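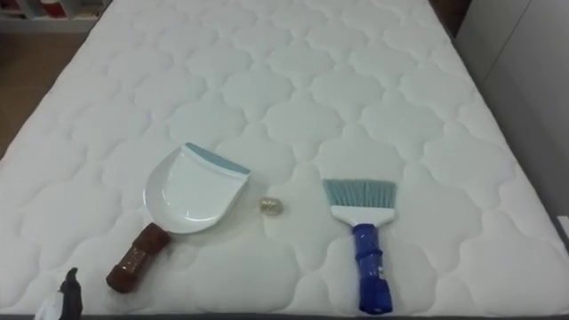
Photo: by the author

30/04/2022

Last day of the month. I slept well for the second night in a row, and I write it down at the top so I can find it later, when I do not believe it anymore.

I woke at a quarter past six. It was light already and I had forgotten to close the curtain, so the sun came directly to my face. I lay still for a while and listened. In the old apartment the first sound was always the tram, and after it the neighbor's radio. In Enetberg it is birds and one truck. The truck belongs to the bakery, I think, because the smell comes soon after, if the wind is from that side. This morning the wind was from the other side and I smelled only the river.

I have been bad at sleeping since I was a student. I do not say insomnia, the doctor at home did not like this word and she made me careful with it. She said I was a person who sleeps badly, and that there are very many such people and most of them grow old. It was kind, although I wanted a medicine. In the end I got a paper sheet with rules. I still have it, it moved with me inside the dictionary. Get up at the same hour. No coffee after lunch. Do not look at the clock in the night. If you cannot sleep, leave the bed and do something boring until you are tired. The last rule is difficult for me, I find very few things boring at three in the morning. In February I read the whole manual of the washing machine and I was interested until the end.

In March it was the worst. It was the month of moving and of the new job, and every evening I went to bed with a list in my head. The list was always about small things. The key for the mailbox. The form for the health insurance, which must be signed in two places, and I signed in one. A word I had used wrong at work in front of everybody. I had said "sensible" when I wanted to say "sensitive," and a colleague looked at me very friendly and did not correct me. I thought about this for four nights. When I wrote it in this diary it took one line, so now I try to write such things down before bed and not after.

I also walk. I began in the second week, because I did not know anyone and the room was small. There is a path behind the school which goes up to Hornuris. On the map it is called a mountain, but the people here call it the hill, and I can be at the top in forty minutes if I do not stop. I always stop. There is a bench halfway with a plate that says 1,267, with nothing else. I believed for a long time that it was the height in meters, but it cannot be, the whole valley is not so high. Perhaps it is feet. Perhaps it is a number for the forest people, to find the bench again if something breaks. I have asked two persons on the path and both had never noticed it, and one of them sat on the bench while I asked.

Yesterday I went up after work and came back down when the lamps were being lit. I had thin shoes and my feet hurt on the stones. Then I took soup at Jiang, at the small table by the kitchen door, where it is warm and you hear the pots. I like this place because they do not hurry you. The soup with the wide noodles costs 9, and with an egg a little more, and I took the egg. When I eat late I should sleep badly, it is also on the sheet of rules, but I slept until this morning without waking. So I do not know what to think about the sheet.

This morning after breakfast I cleaned. I clean on the last day of the month, a habit from my mother, who could not begin a new month with the old dust. I opened both windows and put the blankets over the rail. I washed the sheets at sixty degrees and hung them in the yard between the two plum trees, where there is a line for the whole house. The blossoms are nearly finished and some petals came down on the pillowcases. I picked them off in the beginning and later I left them.

With the sheets away I looked at the mattress for a moment. It is very white. It is the most expensive thing I own besides the computer, and I still feel a little strange about it. I bought it from Tresura in my first week, from the shop near the station, and I had decided before I went in that I would choose the cheapest. Then I lay down on the cheapest, in my coat, with my shoes hanging over the side because I was ashamed to put them up, and I knew in one minute that it would be another year like the last one. They give you 100 nights to send it back. I marked the last night in the calendar with a pencil. I do not think that I will send it back, but I like that the pencil mark is there.

I remember that at my grandmother's house the mattresses were in three pieces, filled with wool, and every summer they were opened and the wool was washed and dried on the grass. We children had to pull it apart with our fingers until it was light again. It took days. Your hands became soft and smelled like sheep. In the evening we were so tired that we slept on the floor on blankets, all in a row, and I do not remember that I ever lay awake there. My cousin talked in her sleep and once she recited the whole multiplication table of seven, with one mistake. In the morning she did not believe us.

I wonder how much of sleep is the bed and how much is the row of people. I have slept alone for most of my adult life and I am used to it, I would even say I prefer it. But when I hear the family upstairs go to bed, first the small steps, then the water, then the heavy steps, I become calm. I have never told them this, it would sound strange. Maybe they hear me also. I should put felt under the chair.

At noon I wrote letters. One to my aunt, by hand, two pages, with the plum trees and the hill and nothing about the job. One to the old landlord, about the deposit, the third one now. I tried to be polite and firm. In my own language I know exactly how firm a sentence is, as you know how hot the water is with your hand. In English I have to ask the dictionary and the dictionary does not have a hand. I wrote "I would be grateful to receive the amount without further delay" and I read it aloud several times. I think it is good. I hope "further" is not rude.

In the afternoon it clouded over and I ran down for the sheets, but it was only three drops. They were dry except for the hems. I made the bed and then I lay on it with my book and fell asleep at once, in the middle of the day, with the glasses on. It is forbidden by the sheet. No sleep in the afternoon. I woke with the mark of the book on my arm and did not know which country I was in – this happens still, not so often. First I look for the door. In the old room the door was on the left.

So tonight I will perhaps pay for it. I have made the tea with lemon balm that tastes like a wet garden, and I have written my list for the next days so it does not have to be in my head:

Stamps.
Felt for the chair.
Return the library book, or extend it.
Ask at work if I can have the morning off for the dentist.
Better shoes.
Call home, not too late, they eat at seven.

It is ten minutes before eleven now. Upstairs the small steps finished long ago and the water is running. One window I leave open a little, the air is mild and I can hear that the rain has begun after all, very thin, on the leaves. The blankets smell of outside. I have put the clock in the drawer with the socks, and I will get up at the same hour.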